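The Forever Fridge

March 15, 2020

My mother's refrigerator ran for most of my life. It was a heavy thing that hummed like an idling bus, and the light inside went out when I was in high school and was never fixed. Every person over forty has one of these in the family, and every one of them will tell you, with a hand on your arm, that they don't make them like that anymore.
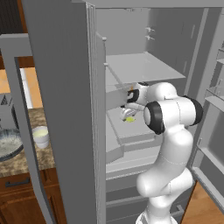 I used to nod along. Lately I've started asking questions, which has made me less fun at dinner.

The belief goes like this. Old appliances were built to last. New ones are built to fail, on purpose, by people in an office who worked out the exact month the compressor should die so you'd have to buy another. I've heard it from my brother-in-law, from the guy who cut our countertops, and from a dentist while his hands were in my mouth. I've said it myself. I said it in December, standing in my own kitchen with a dead Furnar and a trash bag full of thawed dumplings.

The Furnar lasted nine years. I was furious. Nine years! Then I wrote down what I had done to it in that time, and I got quieter. I never cleaned the coils. I didn't know it had coils. I moved it twice, once on its side in the back of a borrowed truck, and plugged it in the minute we got it through the door. The seal on the freezer side had been bad for a long while and I had dealt with that by bumping it with my hip.

So was it built to fail? Maybe. I don't know, and that's my complaint about this whole subject. People are very sure of themselves and they almost never have anything to be sure with.

Start with the survivors. My mother's fridge is still the one we talk about, but it was her third. The first died when I was a baby, and the second leaked something that took up the kitchen floor. I only know this because I asked her straight out, and she had to think. The good one got to be a legend and the other two got hauled away. If you only look at the old machines that are still running, of course you'll decide old machines run forever. The rest are in the ground.

Then there's what they cost. My mother remembers hers as "a lot of money, we ate noodles." That's her whole accounting. I don't have a real number and I'm not going to pretend I do, but I do know my parents talked about it for months before they bought it, and I picked mine in a store while my kid was having a meltdown next to the washing machines. If I spent on a refrigerator the way they did, in months of worry, I might get a better one. Or I might get one with a screen in the door.

I want to be fair and aim the same suspicion at the other side, because the other side is worse.

When the Furnar died I went shopping, and everywhere I went there was a salesman who wanted to talk about efficiency. The new one would pay for itself, he said. The Trarnix he was steering me toward was 900 dollars, and the plainer one next to it was 500 less than the one he had started me on, which he had stopped mentioning by then. I asked him how long it would take to pay for itself. He said it depended. I asked what it depended on. He said usage. I said I planned to use it as a refrigerator, all day, with food in it. He went to check on something in the back.

I did the math at home from my own electric bills, comparing the months before and after, and as far as I can tell the new fridge saves me a little. A little is nice. It won't buy the fridge. If this one also quits after nine years, I will have spent far more on refrigerators than I ever saved on electricity, and that's before you count the dumplings.

The warranty was its own comedy. The extended plan was run by an outfit called Gristosora and the pamphlet had a smiling family on the front. I read it in the store, all of it, while the salesman shifted from foot to foot. It didn't cover the seals. It didn't cover the shelves, the bulb, the ice maker, or "food loss beyond the stated limit," and I couldn't find where the limit was stated. It covered the compressor, and the manufacturer already covered the compressor for the first 5 years. So for most of the life of the plan I'd be paying one company to promise me what another company had already promised. I said no. He acted like I'd turned down a seat belt.

Now, here is where I get into trouble with my friends who fix things.

My friend Ngan-ling Yu repairs appliances for a living, mostly washers and dryers, and I figured she'd be firmly in the camp of the built-to-fail people. I called her wanting to be told I was right, one way or the other. She wouldn't do it. What she told me was that the part inside my Furnar that died was a control board, that the old machines didn't have one, and that the board wasn't a plot. It was there because people wanted the fridge to defrost itself and hold a steadier temperature and beep when the door was open. "You wanted the beep," she said. I told her I had never once wanted the beep. She said somebody did.

Then she said the thing that bothers me more than any conspiracy would. The board could have been replaced. It wasn't a hard job. But the maker had stopped selling that board, and the used ones online were going for so much that she wouldn't feel right charging me for it plus her time. The compressor was fine. The doors were fine, apart from the seal. A big steel box that worked went to the scrap yard over a piece the size of a paperback.

That I believe. I don't need to picture anybody in an office with a calendar. All it takes is a company that doesn't care to keep a part on a shelf, and not caring is very easy and very cheap. I'd bet it explains more dead appliances than any scheme does. I can't prove it either, so take it with the same salt as the rest.

I've been trying to decide what a person is supposed to do with this. The advice out there is mostly junk. "Buy quality" is the main one. Fine, how? The reviews are written in the first week by people who are excited about the drawers. I've never seen a review that said, it's been eleven years, the drawers cracked, still cold. The price doesn't tell you much, as far as I can see. My neighbors have a Beaudoin that cost more than my first car, and they've had a repairman over so often that their dog doesn't bark at him anymore.

"Buy used" is the other one, and I half like it. But you're buying someone else's unwashed coils and their trip on its side in a truck. People don't tell you about the truck. I didn't tell the scrap guy about mine.

What I ended up doing was dull. I called Ngan-ling back and asked which ones she could still get parts for. She named a couple of plain models with no screen, no water in the door, and an ice maker only if you insisted. I didn't insist. I bought the cheaper of them. It's white and it has a freezer on top, so I have to bend down for the lettuce, and my knees have opinions about that. My husband says it looks like the refrigerator in a rented beach house. He's right.

It does beep, by the way. I asked if that could be turned off and the answer was no.

I've cleaned the coils once already. It took a vacuum and a long brush and a flashlight held in my teeth, and there wasn't much to clean given how new it is, but I wanted to see if I could do it without pulling a muscle. I put a strip of tape on the side with the date I bought it, so that when it dies I'll know how old it was and won't round down to make a better story. I think a lot of people round down. I think I may have done it with the toaster.

My mother came over to look at it. She opened it, closed it, opened it again, and pressed on the seal with her thumb. She said it felt light. I said they all feel light now. She said hers never felt light, and I asked when she had ever picked up a refrigerator, and we had some tea.

If you've got one that's older than mine was, I'd like to hear about it, but please tell me about the ones before it too. And if you have one of those Gristosora plans and they paid for something, anything, I'd really like to hear about that.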